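From: Property Services, Morgan Court Residents' Association
To: morgan-residents list
Date: 4 July 2024
Subject: Re: Replacement of hot and cold supply valves, Buildings A through D

Dear Residents,

The Association has received a number of replies to the notice on supply valves that went out on this list last month. Most of them raise the same few points, and the Property Services office believes it will be more useful to answer them once, to everyone, than to reply to each household separately. The message quoted first was sent to the list by Qusai Nassar and is reproduced with permission. It is complete except for the signature.

> To the Property Services office:
>
> I have read the notice twice and I still have questions before I sign the access form.
>
> First, the notice says that the shutoff valves under the kitchen and bathroom sinks "may be replaced at the discretion of the contractor." I replaced mine two years ago at my own expense, with quarter-turn valves, and I kept the receipts. Will the contractor remove working valves that I paid for? If so, will I be reimbursed?
>
> Second, the notice gives a window of an entire working day for each unit. I work shifts and cannot sit at home from eight to five waiting for a knock on the door. Is it possible to be given a morning or an afternoon?
>
> Third, who pays if the cabinet floor or the wall behind it is damaged? When the riser in our building was repaired, the crew cut a hole behind my vanity and left it open. I was told it was a cosmetic matter and therefore mine. I would like the answer in writing this time.
>
> Finally, the notice does not say what happens if a unit owner refuses. I am not refusing. I would like to know what my neighbors are agreeing to, and whether everyone is being held to the same terms.
>
> Qusai Nassar

The office's answers follow in the same order.

1. Valves already replaced by the owner

The original valves in all four buildings are of the multi-turn type and date from construction. The plumbing survey found that many of them no longer close fully, and a few could not be turned at all. These are the valves the project is intended to remove.

A quarter-turn valve installed by the owner will be left in place if it meets three conditions: it closes completely when tested, it shows no corrosion or mineral buildup at the connection, and it is joined to the supply line with a fitting permitted under the building rules. The contractor, Drulitz, will test each valve in the presence of the owner or a person named by the owner on the access form. The result will be written on the work sheet and a copy will be left in the unit.

If an owner-installed valve fails the test, it will be replaced at the Association's expense. The Association will not reimburse the original cost of a valve that has failed. The phrase "at the discretion of the contractor" was poorly chosen, and a corrected page is being sent with the next mailing. Owners who have already signed the form do not need to sign again.

Flexible supply hoses are a separate matter. Any hose without a legible manufacture date, or with visible bulging or rust at the collar, will be replaced along with the valve. Owners are asked not to install new hoses before the visit, as they may have to be removed in order to reach the valve.

2. Appointment times

The full-day window was set before the sequence of work in each building had been settled. Because the water must be shut off one riser at a time, all units on the same riser have to be entered on the same day. Within that day, however, the contractor has agreed to offer a morning or an afternoon visit to households that request one.

Requests should be made through the Workex scheduling page, using the unit number and the access code printed on the original notice. Residents who do not use the internet may call the office or leave a written note in the box beside the mail room. Requests received after the riser list has been posted cannot be guaranteed.

The water will be off for the whole riser while work is in progress. Residents on that riser should set aside drinking water the evening before, and should not run dishwashers or washing machines until the notice on the elevator door has been taken down. When service returns, please run the cold tap in the bathtub first, until it is clear, and then the remaining cold taps. Hot taps come last. Faucet aerators should be unscrewed beforehand where this can be done by hand, as sediment loosened from the pipe tends to collect in them.

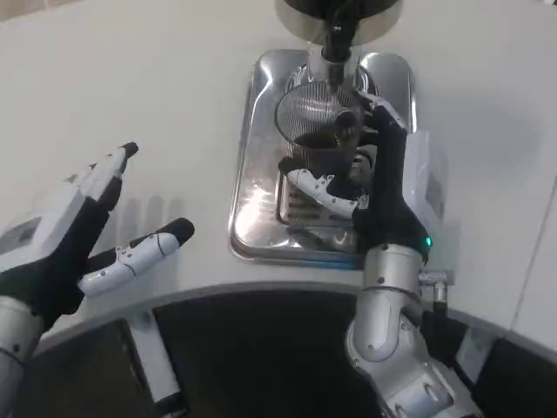 Qusai Nassar wrote again after seeing a draft of these two answers, asking whether a household given a morning visit could leave once its own valves were finished, even though the riser would still be shut off. Yes, provided that every tap in the unit is closed and that a telephone number has been left with the crew. Several past leaks in the buildings began with a tap left open during a shutoff, with the owner away when the water came back on. The crew will check the taps before leaving, but responsibility for them remains with the household.

3. Damage to cabinets, walls and floors

The Association accepts that the earlier riser repair was not handled well in this respect. The rule for the present project is as follows.

Where the contractor must open a wall or remove part of a cabinet in order to reach a valve, the Association will pay for the opening to be closed. Drywall will be patched, sanded and primed. Final painting is the responsibility of the owner. Tile will be replaced with the nearest available match, and owners who have kept spare tiles are encouraged to have them ready. Cabinet floors will be refitted or, where they cannot be refitted, replaced with a plain panel of the same thickness.

Where damage is caused by carelessness — a dropped tool, a scratched counter, a fitting left dripping — the contractor is liable. Such damage should be reported in writing to this office within 14 days of the visit. Photographs taken before and after the work are of great help in settling these matters.

The Association will pay up to $500 per unit for closing openings without further approval. Amounts above that figure require a second inspection, which the office will arrange at no cost to the owner. The limit exists to keep small repairs moving and is in no way a cap on what an owner may recover.

Damage that existed before the visit is not covered. If the crew finds rot, mold or an old leak beneath a sink, work in that cabinet will stop until the owner has been informed. In many cases the owner's own insurance will apply, and it is advisable to read the water damage section of the policy before the visit.

4. Owners who do not grant access

The terms are the same for every unit. Under the governing documents, the supply line up to and including the shutoff valve is common property, and the Association has a right of entry, on reasonable notice, to maintain it. An owner who does not return the access form will receive a second notice by registered mail. If there is still no reply, the unit will be entered with a locksmith and a member of the office staff present, and the $200 cost of the additional visit will be charged to the owner's account.

The office hopes that this will not be necessary. It has been necessary only rarely in the past, and usually because the owner lived elsewhere and the notice had gone to an old address. Owners who rent out their units are reminded that a tenant may let the crew in but may not sign the form on the owner's behalf.

5. Other points raised on this list

Water heaters. The project does not include individual water heaters. Owners who would like theirs inspected while the riser is shut off may arrange this directly with a licensed plumber, and should tell the office the day before so that the plumber can be admitted. Draining a heater during the shutoff is not permitted in Buildings C and D, where the floor drains are shared.

Leak sensors. Several residents asked whether the battery-operated sensor sold by Wundness may be placed beneath the sink. It may. No approval is needed for any sensor that is not connected to the plumbing. Automatic shutoff devices, which are connected, do need approval, and the form is available at the office.

Pets. Animals should be kept in a room the crew does not need to enter. The crew will not begin work with a loose dog in the unit, and a missed appointment for this reason will be treated like any other missed appointment.

Items under sinks. Please clear the cabinets completely before the visit. The crew has been instructed not to move household belongings, and cleaning products in particular must be taken out by the resident.

Building A will be first, beginning in September, and the riser list for that building will be posted in the lobby and on the Workex page. Dates for the other buildings will follow once the first riser has been completed and inspected. Questions may be sent to this list or left by telephone at extension 2266. When writing, please include the building and unit number in the subject line.

Respectfully,

Property Services
Morgan Court Residents' Association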